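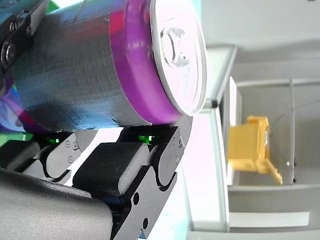
A can on its side, purple band and ring pull

So, I sold the last of my Gasitz shares on Monday, and I've been promising a few of you a proper write-up since the spring, so get the kettle on because this one goes on a bit.

For anyone new, I am not a professional anything. I run a small picture-framing business in Wondthorpe, I have a stocks and shares ISA and a pension I mostly leave alone, and I've been writing about both on this blog for longer than my wife thinks is healthy. Most of my money sits in a dull global tracker. Then there's what I call the fidget pot, which is the bit I'm allowed to play with so that I keep my hands off everything else. Gasitz was in the fidget pot. By the end it pretty much was the fidget pot, and that's where the trouble started.

I bought 925 shares in two goes. The first lot went in after I read their annual report on a train to my sister's (three hours, no signal, it was that or the crossword) and I liked it. They make pumps and valves for water companies. Boring product, customers who can't really go elsewhere, hardly any debt, and a dividend that had crept up every year I could find figures for. I remember thinking this is exactly the sort of company people are always telling you to buy and then never buy themselves because it doesn't do anything.

And for ages it didn't do anything! It went sideways for so long that I stopped checking. The dividend turned up twice a year, I let it roll into the tracker, and I forgot about it in the way you forget about a decent boiler.

Then last summer it woke up. There was a contract, then a bigger contract, then somebody wrote it up in one of the weekend supplements and the price went up like a kite. I'd love to tell you I was calm. I was looking at it on my phone in the queue at the post office. I was looking at it in bed. At one point the holding was showing a profit of £1,687 on paper, and I had mentally spent it on a new mitre guillotine for the workshop, then on a holiday, then on the guillotine again.

I didn't sell any. I want to be clear about that, as a couple of people have emailed assuming I took some off the top. I'd written myself a rule when I started the pot that no single share should be more than a third of it, and I sailed straight past that rule and told myself it was for beginners. My exact note in the spreadsheet says "let winners run, review July". I did not review in July. I was busy, and it was still going up, and if you're honest with yourself about how these things work then you know those were the same reason.

The autumn update was where it turned. Nothing dreadful, if you read it cold. Orders were fine, margins a bit lower, and there was a paragraph about "phasing" that I read four times. I've since learned that whenever a company says phasing it means the money they thought was coming now is coming later, and sometimes a good deal later. The shares dropped at the open and I did what I think a lot of people do, which was to decide the market was being silly.

I very nearly bought more. I had the order typed in. What stopped me was that the broker's website logged me out while I was making toast and I couldn't be bothered to find the little card reader thing. So if you want to know the secret of my risk management, it's toast.

Around then I started talking to Parisa Mirzaei about it. Some of you will know her from the comments, she used to do the accounts for a string of garden centres and she reads a cash flow statement the way I read a menu. I'd sent her the Gasitz half-year report expecting a pat on the head. She wrote back with two questions. Why had the amount owed by customers gone up so much faster than sales, and what did I think the shares were worth if I'd never seen the old price?

I couldn't answer the first one without going to look. I couldn't answer the second one at all, and that bothered me much more. I'd got a number in my head, the top number, and every price since then was just a measurement of how far away from it I was. I wasn't thinking about pumps. I hadn't thought about pumps for months.

So I did the homework properly, over a couple of wet weekends. I went back through the last few reports and copied out the same handful of lines from each one - sales, operating profit, cash from operations, what customers owed, what they'd paid out in dividends. It took ages, partly because they'd changed the layout of the segments twice and partly because I kept getting up to see what the tracker was doing, for comparison. (The tracker was fine. The tracker is always fine, the smug thing.)

What I ended up with was a company that was still decent but wasn't the one I'd bought. The profits were there but the cash was arriving later and later behind them. They'd taken on borrowing to bridge it. And the dividend, which had been the whole point for me, was now costing more than the cash they had left after spending on the factory. It wasn't a scandal. You could squint and see it all coming right in two years. But if a stranger had handed me that sheet with the name rubbed off, I'd have said no thanks and gone back to my crossword.

It still took me months to sell, which is the embarrassing part. I set a price I'd sell at, and then when it got near I moved it up a little. Then it fell again and I said I'd wait for it to recover to the first price. I think I did that three times. Parisa stopped asking, out of kindness I suppose.

What got me over the line was a silly exercise. I took a sheet of backing board from the offcuts bin and wrote on it what I'd do if the whole fidget pot turned into cash overnight. I wrote down the tracker, then a bit in Cosness, a small investment trust I've had my eye on, and then I wrote down "keep some dry". I didn't write Gasitz. It hadn't crossed my mind. I stood there in the workshop with the marker pen feeling a right idiot.

So on Monday morning I put the order in just after nine, which I'm told is a bad time because the spreads are wide, and I got filled a touch under what I'd hoped. After dealing costs I came out £144 ahead on the shares themselves. Add the dividends and it's a respectable result, better than a savings account over the same stretch and a fair bit worse than if I'd bought the tracker and gone fishing. I don't fish but you know what I mean.

Now the bit people always ask, which is what I've done with the money. £625 has gone into Cosness as a first bite, with the idea of adding the same again next year if I still like it. It owns a spread of smaller companies so I don't have to be right about any one of them, and the charges are on the high side but not daft. It trades at a discount to what it owns, and it has done for as long as I've followed it, so I'm not counting on that closing. The rest has gone to the tracker apart from a bit of cash that I've left alone for now.

I did look at Fuchs, before anyone suggests it. A reader sent me a long and very well argued email about why that was the obvious swap. He may well be right. But I read it and felt the same fizz I felt last summer, and I've decided to treat the fizz as a warning light for a while. Sorry, Fuchs fans. Do tell me I'm wrong in a year.

I've also changed how I run the pot. The one-third rule is back and I've written it on the board next to the framing prices, where I have to look at it. I've taken the broker's app off my phone and I only log in from the old laptop in the back room, which takes so long to start that I've usually lost interest. And for anything I own directly I'm keeping one page with those same few lines copied out by hand after each set of results. Typing them didn't do it for me. Something about the pen makes me notice when a number's gone funny.

A few of you asked about the tax side. It was all in the ISA so there's nothing for me to report, and I'm really not the person to ask about accounts outside one. Please don't take any of this as advice either, I cut mount board for a living.

Do I regret it? A bit. I regret the summer more than the selling, all that time squinting at my phone in queues. I looked at the price again yesterday and it was up slightly, of course it was, and I was cross until lunchtime.

Next time I'll do the pension post I keep putting off, including the letter from my old employer's scheme that I've now read five times and still can't make head or tail of. If anyone has moved a small final salary pot and lived to tell the tale, leave a comment, I'd be glad to hear how long it took and who you had to ring.

Filed under: fidget pot, selling, mistakes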